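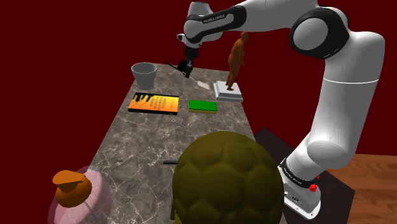
Call for participants: can a robot tidy your kitchen yet?

Flarkodex is looking for people who do housework or shop work and who have an opinion about how it should be done. We want you to watch a robot arm try small chores in a simulated kitchen, and to tell us if you would accept the result at home or at your workplace. You don't need any technical knowledge. For most of the places we even prefer people without it.

Who we are

Flarkodex is a small research project in Maston, run together with the software company Navport. We study one question: which everyday chores can a machine already do well enough that a normal person would leave it alone with them? There are many claims about this and few answers from the people who clean the counters.

We work mainly in simulation. The kitchen is computer-made, and so is the arm, which is a model of a Franka Emika. The things on the stone countertop are of different kinds: a spatula, a sponge, a cup, and also some things which you would maybe not expect next to them, like a figurine on a pedestal. Real kitchens are also like this. A person understands at once that the sponge goes to the sink and the figurine stays where it is, or at least should be lifted with more care. For a machine this must come from somewhere, and we would like to know how often it comes.

Since March we have collected over 900 recorded attempts. Our own team has judged them, but we are six engineers and one linguist, and we have noticed that we are too kind. When the arm lifts a spatula by the thin part of the handle and carries it slowly through the air, we are happy. My mother would ask why it takes so long and why it was put down with the blade hanging over the edge.
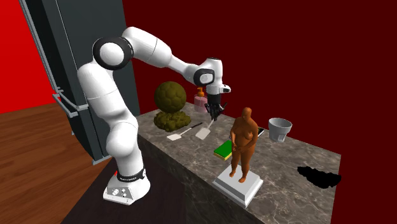

So we need stricter eyes. The chores in this round are simple to explain. The arm must pick up a utensil and place it somewhere else, move a sponge without pushing other things, put a cup back upright, or clear a part of the counter so that a person could work on it. Some attempts go well and some do not. You will not be told in advance what our team thought about an attempt, and there is no correct answer that we are hiding from you.

What you will do

You will judge 400 short clips in total, divided over several weeks. For each clip you read one sentence with the chore, watch the attempt, and answer the same few points each time:

Was the chore finished?
Would you accept the result, or would you do it again yourself?
Did the arm touch or move something it should have left alone?
At which moment, if any, would you have stopped it?

There is also a free field for comments. Please use it. The most useful comments we got in the test round were short and a little angry, for example "never put the clean side on the counter" or "the cup is fine there but I could not open the cupboard now."

After the clips we invite every participant to 2 group talks, one at the middle and one at the end of the study. In these we compare how different people judged the same attempt. You can join in our office in Maston or by video.

Who can take part

We are looking for people in two groups.

Home group: you cook, clean or tidy in your own household or in somebody else's on most days. Paid domestic workers and home carers are very welcome, and so are people who look after a parent or small children.

Shop group: you work, or have worked, in a kitchen, canteen, bakery, store or similar place where counters and shelves must be kept in order. Our partner for this group is Masri, a family business with a kitchenware store and a small lunch counter. Employees of Masri can take part, but the store does not see their individual answers.

For both groups:

You are 18 or older.
You can read and write English well enough for short comments. It doesn't need to be perfect, as you can see from this page.
You have a computer or a tablet. A phone screen is too small to see where the fingers of the gripper close.
You can see small differences in position and color, with glasses or lenses if you use them.

If you use a screen magnifier or need longer breaks, write this in your message and we will arrange it. There is no time limit for a single clip.

Please do not apply if you work for a company that makes or sells robots. We have nothing against you, but you are like us.

Time and payment

The clips take 10 hours for most people. You choose when to do them, as long as each weekly package is finished before the next one opens. The group talks are paid separately at the same hourly rate. You will receive the rate in writing together with the consent form, before you decide. Travel costs inside the Maston area are paid back when you bring the ticket.

You can stop at any point and you will be paid for the part you have done.

What happens with your answers

Your judgments are stored under a number. Your name and address are kept in another place, only for the payment, and deleted when the accounts of the study are closed. Comments may be quoted in our report without your name. Navport receives the judgments and comments, but no personal data. We do not record your face or your voice while you watch the clips. In the group talks we take written notes only.

The report will be sent to all participants when it is ready. It will include the chores where the machine did badly, and there are quite many of these. Things which lie close together are hard for it, and also thin handles on a flat surface. We don't promise that the answer to our question will be yes.

How to apply

Use the contact form on the Flarkodex page and choose "Participant, clips." In the message, please tell us:

which group you belong to
what kind of housework or shop work you do, in a few sentences
one chore you would never give to a machine, and why
if you want to come to the office or join by video

There is no need to send a CV. We read all messages ourselves and answer each of them, also when the places are already taken. Applications are open until June 29, 2022. If you are accepted you will first get a short practice package, which is paid, and you can still change your mind after it.

Questions about the study can be sent with the same form. Choose "Other" there, because the "Questions" option goes to the technical support of Navport and they will only forward it back to us.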